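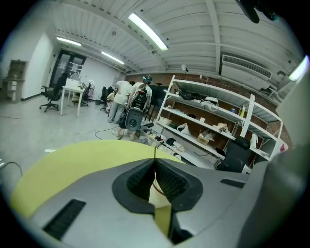
How I sorted the shelving in our workshop

Fri 27 March | By Zubaida Jadoon

Home Projects Tidying Small Spaces Contact

14 shares 4 comments

I'd been putting this off since well before Christmas. We share a workshop with brick at the back and smooth white walls down the left, and I love it, but the shelving had turned into a place where things went to be forgotten (mostly by me). So I gave it a weekend, and this is how I'd do it again.

Step 1. Empty one shelf at a time

Please don't take everything off at once! I did that in our old place and ended up eating my lunch standing in the doorway. Clear a shelf, wipe it, sort what came off it, then move down. Start at the top so the dust falls on shelves you haven't cleaned yet.

Step 2. Brush the brick

Brick is lovely to look at and a pain to live with. I went over ours with a soft hand brush and then the hoover on its lowest setting. Keep water off it until you know whether it's been sealed.

Step 3. Mind the air conditioning

Ours is up on the wall above the shelving, so nothing tall goes on the top shelf any more. I stick to smaller things up there and leave a good gap under the louvers. Shahzad wipes those down with a barely damp cloth, with the unit switched off first.

Step 4. Give yourself a light

We've got long fluorescent tubes on the ceiling and I still couldn't read my own labels. A little white clamp lamp fixed to the upright, just above the top of the shelving, sorted that. Do the clamp up firmly and run the cable down the back of the upright.

Step 5. Label, then leave it alone

Masking tape and a fat marker. I write what's in the box and the month, so mine all say March at the moment. Small bits that get used every day went over to the wall cabinet with the open compartments, on the other side of the room.

Next job is the doorway at the back, where the glass needs a proper clean. I'll write that one up when I've done it.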